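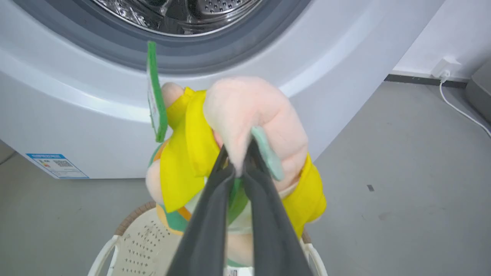
I think stuffed animals belong in the washing machine. Regularly, on purpose, with detergent, the way socks do. I've been arguing this with my sister-in-law Coralie McPhee for most of a decade, and she has never once moved an inch, so I'm taking it to a wider audience. Her position is that a plush toy is a keepsake and you dab at it with a damp cloth when something visible happens to it. Mine is that a plush toy is a sponge with a face. Look at the one by the washer, with the yellow clothes and the fuzzy pink paw and the bits of orange and teal trim near the bottom. Pale pink fuzz! On something a small child drags around by the limbs! Whoever picks that color for a paw has to believe in laundry, or else has never met a four-year-old.

And it still has its tag. I'm a tag person, I should admit that up front. I know lots of parents snip them off the minute the toy comes out of the gift bag, and I get it, they stick up and they flap around and in photos they're always right in front. But the tag is where the washing instructions usually live, and once it's gone you're guessing, and people who are guessing tend to do nothing. That's how you end up with a bear that smells like a car. If the tag bothers your kid, fine, cut it off, but put it in the drawer with the takeout menus first.

I didn't always feel this way. When my oldest was a baby I was as nervous as Coralie. He had a rabbit, a Tasisness rabbit, one of those long floppy ones with beans in the feet, and I would sooner have put my wedding pictures in the machine. I spot-cleaned it. I bought a special foam. I read a forum thread about cornstarch and spent an evening shaking cornstarch into a rabbit over the bathtub, and then I spent another evening trying to get cornstarch out of a rabbit, which nobody in the thread had gotten around to covering. It didn't smell any better. It smelled like the same rabbit, with biscuits.

Then he threw up on it, at night, and there was no foam in the world for that. I put it in a pillowcase, tied the top in a knot, set the dial to cold, and went and sat on the stairs feeling like a criminal. And it was fine. It was so much better than fine! The fur stood up again. The inside of its ears was a color I'd forgotten about. My son looked it over very seriously in the morning and asked if it had been on vacation.

So that rabbit has been going through the wash ever since, seven years now, and it has outlasted two of my pairs of jeans and a set of Oyelaran towels that were supposed to be the good ones. I'm not saying it looks new. One ear is thinner than the other and the nose has been sewn back on with thread that doesn't match. But I'm pretty sure the child did most of that. People blame the washer for wear that comes from being loved hard by somebody with jam on their hands.
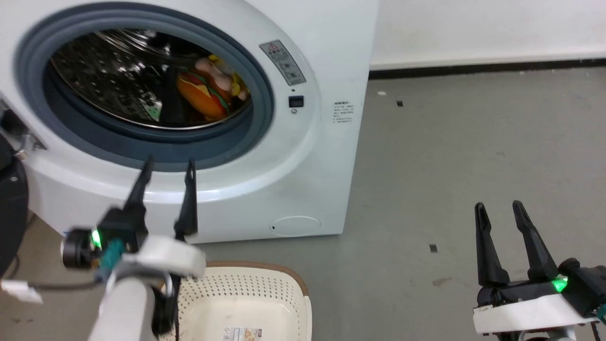 Which gets me to the novelty ones, because that's where even people who agree with me start to wobble. A plain bear, okay, they'll wash a bear. But the toys that are shaped like food, or wear outfits, or have seven textures going on at once, those get treated like they're too complicated. We have a taco with a smile. We had a plush fried egg for a while (may it rest wherever my mother's dog buried it). And I would argue those are the ones that need it most, because a kid who is handed a plush taco puts the plush taco in their mouth. Of course they do. It's a taco. I have a lot of respect for the commitment, and I wash the taco.

Outfits are trickier, I'll give Coralie that much. If the jacket comes off, take it off and wash it next to the toy. If it's sewn on, leave it alone, close whatever closes, and use cold water so the bright stuff stays where it is. Yellow has never given me trouble. Red has. There was a felt scarf on a penguin that I still think about, and the penguin has been a sort of sunset shade from the neck down ever since, and my daughter likes him better that way, so I've stopped apologizing for it.

Now, the exceptions, because I'm stubborn but I'm not reckless. Anything with a battery box stays out unless the whole box comes out. Anything that sings stays out. Anything stuffed with something you can't identify, like the old ones from your grandparents' attic that crunch when you squeeze them, stays out, and that's the one category where I will hand Coralie her damp cloth and step back respectfully. My neighbor Mahmoud Salem ran a crunchy old donkey through a normal cycle one September and ended up with a repair bill for $167 and no donkey. He tells this story whenever I get going on the subject. I say the donkey was an attic donkey and the rule about attic animals is clear. He says the rule was not clear to him at the time.

I also have feelings about drying, and they're stronger than my feelings about washing, if that's possible. High heat is what ruins plush. I'd bet that nine out of every ten sad, matted, crunchy-furred animals you've seen got that way in a dryer. The fibers sort of melt at the tips and there's no coming back from it. I let ours dry on the rack next to the heater for a day, turn them over at dinnertime, and then fluff them up with an old Vurnance hairbrush. Yes, it takes forever. Yes, there is a bedtime in the middle of it. We plan for that the way you'd plan for a haircut: the animal is at the spa, it's coming home tomorrow, would you like to pick a substitute? My daughter picks a substitute with the gravity of somebody choosing a lawyer.

What I really can't get behind is the idea that washing takes something away from the toy. Coralie says this with her hand on her heart. She says the smell is part of it, that a child knows her own bear by the smell, and that you're erasing it. And I do understand. My kids both complained the first time. But the smell comes back! Give it two nights under the blanket with a sweaty little person and it smells like it belongs to them again, minus the yogurt. My friend Mamta Solanki has three boys and one very gray elephant, and she held out on me for ages for exactly this reason, and when she finally washed it the boys noticed for the length of one breakfast.

I'd go further, too. I think kids should help. Mine load the machine themselves, and they've gotten weirdly good at it. They like tossing things in through the round door and seeing who lands where, and they like sitting on the floor to watch the faces go by for the first few minutes. Our gentle cycle runs 80 minutes and nobody lasts that long, but they check in. It made the whole business less scary for them than it ever was for me out on the stairs. They've seen it go in and they've seen it come out, lots of times, and a stuffed dog with wet ears is just a regular thing that happens at our house.

I try to do them once a month and I usually manage it every other month. A small load, too. I stopped cramming the whole zoo in together after I opened the door one night and found the middle of the pile bone dry and still sandy from the beach. A few at a time is plenty. If there's room left over I'll throw in something soft and boring, a couple of old T-shirts, so the animals don't get thumped around so much.

Coralie is coming to stay with us next weekend and she's bringing her youngest, and her youngest is bringing a lamb. I've seen this lamb. I've been near this lamb in a parked car. I've promised my husband I won't say anything, and I won't, but the delicate cycle is right there and it's a long weekend.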